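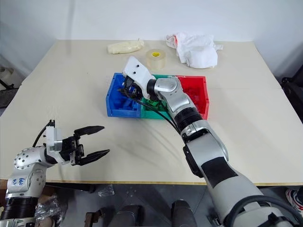 Stinell sort-and-stow kit: a month in

I bought the Stinell kit in May to collect demonstrations for our sorting model, and I've grown pretty fond of it. You get open-fronted bins in blue, green and red, bricks to match, and a task sheet you can mostly ignore. We drive both arms by hand and record every run.

So far we've kept 161 episodes. Zarmeena Awan does most of the driving and likes how the sloped lips let her come in low (I still bump them, but that's me). The colours are lovely and strong, maybe too strong! Blue bricks in a blue bin pretty much melt together in the wrist view, so we spend a lot of our practice there.

I'd tip a few bricks out in a loose bunch and let them land however they like. Studs up, on their side, whatever. Our first batch was far too tidy and the model got fussy. 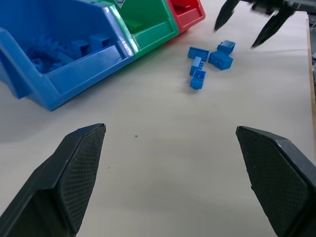
What I'd change

A darker bin liner would be grand. Kiprono Barasa wants more brick shapes too, and I'm with him on that one. I'd still buy it again, 3 bins and all. Four stars out of 5.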